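Cable day on the play-kitchen cell. I have 3 hours, one arm, a bag of hook-and-loop ties and a work order that says "tidy harness." Thread, for whoever inherits this from me.

The cell is called Esquivel, because Estrella Barajas got to name it and the rest of us were at lunch. One white arm, one two-finger gripper, one white table full of toy food and dishes. It practices putting things where they go. It has been practicing longer than my nephew and is slightly better at it.

Before you touch a tie, park the arm over the middle of the table and look at it from the overhead view. You want to see every loop of cable at once. From the side they all look fine. From the side everything in this lab looks fine.
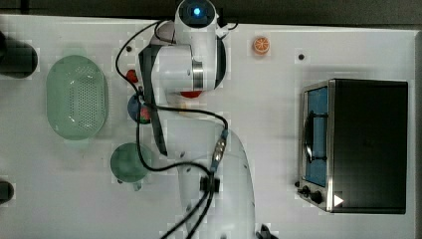

Rule one: slack lives at the wrist. The last joint does the most turning, so leave a loop there that survives a full twist each way. Zachary Gauthier once strapped his down tight because it looked neater. It looked very neat right up to the moment the connector left the building.

Rule two: slack does not live in the middle. A loop hanging off the forearm will find a bowl handle. It will find the same bowl handle every time, with a consistency I wish I could get out of the gripper.

Where the cables run down the big lower link, tie them every hand's width or so. Loose enough to slide a finger under. If you can't get a finger under, cut it and do it over. Ties are cheap and I bought 600 of them, which Jaqueline Pacheco would like it known was not what she approved.

Now jog the last joint slowly, a quarter turn at a time, speed turned way down. Hand near the stop button, coffee somewhere else. Watch where the loops go as it turns. They have opinions.

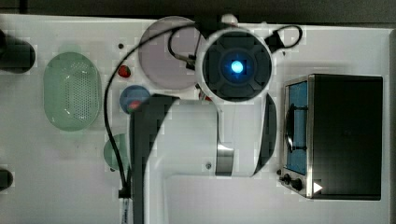
Wrist from overhead, blue light on, cable taking the scenic route out to the left.

A long arc like that is okay by me as long as it stays out to the side and comes back down without crossing a joint. What I don't want is a cable lying over a seam between two moving parts. That's a pinch, and you'll be ordering from Midby again, and Midby ships when Midby feels like it.

In-line connectors: push, twist, tug. If it moves on the tug, it wasn't in. I write the date on a bit of tape for each one I reseat. The oldest tape on this arm says 1 January 2024, which tells you something about my social life.

Fault 3031 is "tool communication lost." The manual gives it two pages. My version: reseat the wrist connector, power cycle the tool, try again. If it comes back, swap the cable before you swap the gripper. Asif Orakzai swapped the gripper first. He now has two perfectly good grippers and one bad cable.

Next, fingers. Wipe them with a barely damp cloth and pick the fuzz out of the joints with a wooden toothpick. Felt food sheds like a cat. Please don't use compressed air, you'll just blow it farther in.

Then a grip check on something squashy. I use the felt bottle. It should stay upright in the fingers with the fabric bunched a bit at the sides. If it leans, your fingers aren't closing even, so go back and check the finger screws.

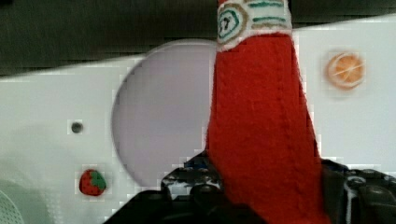

Red felt bottle, upright, from the wrist camera. Best-behaved member of the team.

While you've got the wrist view up, check that you can see both fingers and some table past them. If a cable is hanging in the view, it'll be in every recording from now until somebody complains. The somebody is Rigoberto Alvarado and he complains in spreadsheets.

Last bit is a slow reach test with the dishes left out. Go low over a plate, come back up, swing to the other side, repeat until bored. I do it with the props in place because a clear table has never snagged anything.

Things to look at from the side during the reach test, in the order I remember them:

1. Height of the fingers over the plate. Mine is set by eye, and my eye is due for calibration.

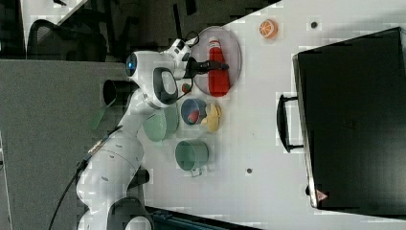 2. The thin cable at the bottom of the arm. It should drift along with the lower joints and never go tight.

3. The toy oven. It has a handle, the arm has cables, and you can work out the rest.

4. The run counter. It said 1257 when I started and I wrote that on the whiteboard so the next person knows when the harness was last done. Please don't erase it to draw a duck.

Work order closed as "harness tidied." The replacement wrist cable goes in the Drarholm drawer, second one down, the one that sticks. Lift and pull.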